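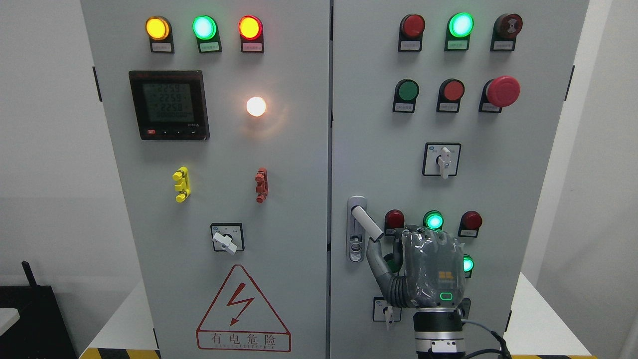
The pump house has power! I've wanted to write that line to you since April, and I'm so pleased to be able to put it at the top of the Wunusari report. Crescencio Gallegos and his crew finished the supply cable, the earthing went in right behind it, and the new control cabinet is standing against its white wall and live. The three lamps along the top of the left door are lit, amber, green and red, and the little meter under them reads close to 225 on all three of its main lines. Crescencio is happy with how well those match, and so am I.

On the cable itself, we laid 1,223 meters against a plan of around 1,300. The saving comes from the shorter route past the Magaña well, which Yolotzin Arriaga talked us into after walking it twice (she was right, and I've told her so). The money left on that line is small, but I'd like your okay to move it to spare parts – mainly contactors and fuses, which take forever to reach us.

Training has started too. Hatice Soylu is running it with 2 operators from the village, Garba Mohammed and his cousin, and they've gone through the lamps, the selector switches and the shutdown steps. The warning sign on the door is in Chinese with only a tiny line of English, so Hatice is having a larger one made in the local language to go beside it. She's also typing up a one-page key to the labels, to be laminated and hung by the entrance.

Still open: the float switch in the upper tank, the second padlock, and the water test, where we're waiting on the lab at Sullel. The household list now stands at 409, all signed, and Quentin Millet has the originals in the Udano office if your auditor wants them.

Next up is a full day of pumping into the upper tank with both operators at the controls. I'll send the flow readings as soon as I have them, along with the updated budget sheet.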